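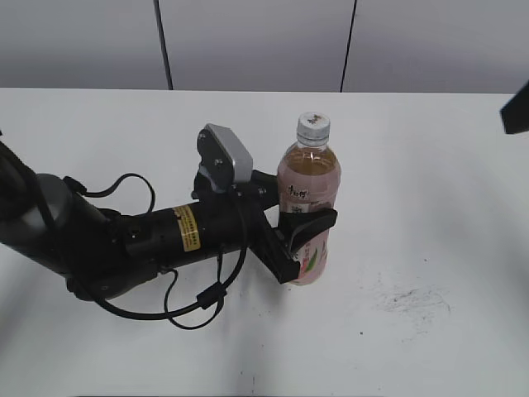
Bottled tea, white cap, pale pink label. One of the better-looking labels on the list, for what that's worth.

Gruvville Tea Table: the gallery

I was told bottled tea had gotten good. The people who told me this also told me that the sparkling water with the mushroom in it had gotten good, so I went in with my guard up. What follows is the gallery page for the tea table in Gruvville, posted Wednesday, March 4, 2026, with my notes. The full tasting list is on its own page and runs longer than anyone needs.

Only one picture made it up so far. The rest go on in April if I'm still interested. Notes by the list's regular complainer.

THE BOTTLE

Clear plastic, which I prefer. If you're charging me for tea I want to see the tea. The stuff inside is amber-brown, and through the pink it turns a rosy color that it has no right to. I have seen shoppers pick up a bottle like this thinking it was peach. Maybe it is peach. I don't read Chinese and I'm not going to guess from a label.

The ribs at the shoulder are a nice touch, or they're there to save plastic. I lean toward plastic.

THE LABEL

Dark calligraphy up top, red and green leafy business toward the bottom. Brush lettering does a lot of heavy lifting in this aisle. Put it on anything brown and people start using the word "heritage." I'll admit it looks good on pale pink. I'll also point out that Boser, the corner store on Ustgate, shelves its pink labels at eye level and its plain ones down by the floor, and I doubt that's an accident.

THE CAP

White, with a small dark mark printed on top. I like a marked cap when bottles are standing in a cooler and all you can see is the tops. I don't like it enough to pay extra.

THE FILL

The liquid comes up near the neck. Fine. I've complained about short fills on this page before and got 50 messages back, most of them from people who own kitchen scales. Please don't send more.

WHAT I WAS PROMISED

"Light, not too sweet, real leaf." That's what the shelf card at Boser says, and it says it about every tea they carry, including one I would describe as melted candy. The card has been up since at least the last tasting. Somebody should dust it.

HOW THE SCORING GOES

Out of 8. I know, everyone wants it out of ten. Eight is what fit on the sheet the first year, and the spreadsheet is now 243 rows deep, so it's staying. A six is something I'd buy again. I have given very few sixes. No scores on the gallery page – people scroll to the number and skip the rest.

The Song list, the older one that covered hot tea only, is closed at 668 entries and I'm not reopening it. Yes, I know your favorite oolong is missing.

STILL TO COME

Green teas, the milk teas (under protest), and whatever Boser has put on sale by then. If you think a bottle belongs here, leave the name and where you bought it. "It's amazing" is not a tasting note and I'll delete it.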